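Tips for sorting and picking small packets, written up from the hand-held gripper trials at the Sakness workshop, Oct 13, 2020

We spent most of October collecting demonstrations of one household job: taking tea packets out of a divided box and putting others back in. A person does the job holding the gripper, the camera on it records, and the recordings are used to train an arm. The method is ordinary by now. What we had not expected was how much the results depended on the way the box was kept. The notes below cover that part, and most of them are just as useful in a kitchen where the only gripper is your own hand.

**Keep one kind of packet to a compartment.** We ran 100 picks with the kinds mixed and 100 with them sorted. In the mixed set, 30 picks brought out the wrong packet or two at once. In the sorted set it was 13. Nothing else was changed between the two.

**Leave some slack.** A compartment that is full to the top looks tidy, but there is no room for a fingertip or a jaw to get down beside the first packet. Take packets out until you can push the row over by the width of a finger. The rest can go in a jar or a tin until there is room.

**Stand flat sachets on edge.** Paper sachets lying flat have to be scraped up. Standing, they can be pinched at the top fold, and the fold is stiff enough to take it.

**Pinch foil at the seam.** The crimped seam at the end of a foil packet is the best place to hold it. The middle is slippery and shifts with whatever is inside. The trained arm went for the middle until we redid our own demonstrations and always took the seam.
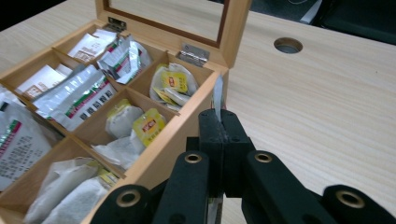 **Use the tag on bags that have one.** A paper tag is thin, but closed jaws hold it well, and a bag lifted by its tag hangs clear of its neighbors. Lift straight up and slowly. If you pull toward yourself, the string catches on the divider and the bag swings. Tuck loose tags so they stand above the bag and can be found without digging.

**Open the lid all the way.** A lid left half open comes down on the wrist, or on the tool. Check that the hinges hold it upright before you start. If the lid has a glass panel, wipe it as well. Smears on glass gave us trouble in the recordings, and they are no nicer to look at on a shelf.

**Put the box down in the same place.** We first marked the spot with tape, then took the tape away for later sessions and moved the box a little every time. The varied sessions trained the better arm. For a person the opposite holds, and a box that stays put gets used and put away faster.

**Work from the front row back.** Your hand blocks your view of whatever is behind it. When you refill, do it in the other direction, back row first.

**Slow down at the release.** Most of our spoiled demonstrations, 11 in the last batch, were spoiled at the end of the move. The packet was let go above the compartment and landed across a divider. Lower it until it touches, then open.

Some things we have not settled. The Wergate bench used a deeper box than ours and had more trouble with the back row, but they also used a different jaw pad, so the two can't be told apart. Rubber pads from Keskin held foil better than bare jaws and paper slightly worse. We have not tried cloth bags or round ones.

The recordings and the count sheets are kept with the Drosdale set, in the folder for small kitchen goods. If you repeat the sorted and mixed comparison, please write down how full each compartment was at the start. We left that out the first time and had to run the whole mixed set again.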